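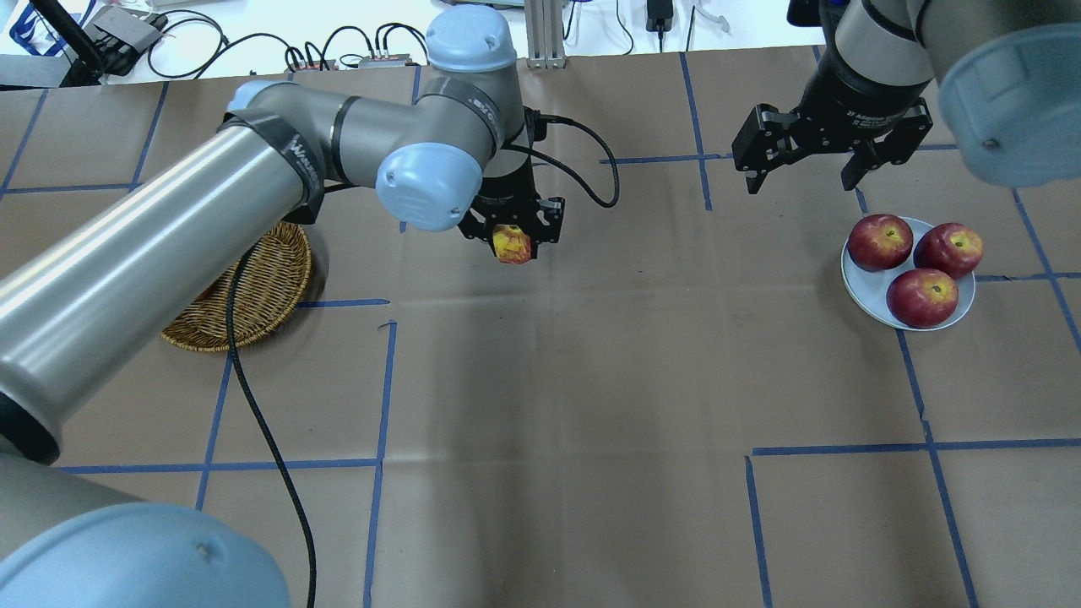 Kolwood Orchard Notes is a collection of tasting and storage records for apples grown on the old Gundton farms, and I have been putting it together, on and off, for longer than I like to admit. It began as a shoebox of index cards in my kitchen and slowly turned into a spreadsheet, then into the files you have now. Most of the entries are for small fruit, and a good many are for the two-colored kind, red and yellow on the same skin like the little apple over the blue tape grid, so please read the notes on the color column before you sort by it!

What you get

The main file, apples.csv, has 3582 rows, one for each apple tasted. The columns are variety, farm, pick_month, weeks_stored, color, crunch, sweetness and remarks. Crunch and sweetness run from 1 to 5, with 5 the crunchiest or sweetest. There are 75 varieties, and a few of them (Mocanu and Ista especially) go by different names depending on which side of the valley you ask, so names.csv lists all the spellings I know of.

About the color column

Color is the main color first, then the second one after a slash. "red/yellow" and "yellow/red" are different values, and I meant them to be, though I will admit that late in the evening my judgment wandered a bit.

Known problems

Fruit tasted in February had been sitting in a cold cellar, and the crunch scores drop quite a lot. Three of the farms never wrote down a picking month, so those cells are blank. The remarks are typed just as they were written, pie advice and all.

Thanks and contact

Horácio Louro typed up most of the older cards and has my lasting gratitude (and a standing invitation to supper). Corrections are very welcome, particularly for names.csv.

Last updated 27 April 2019.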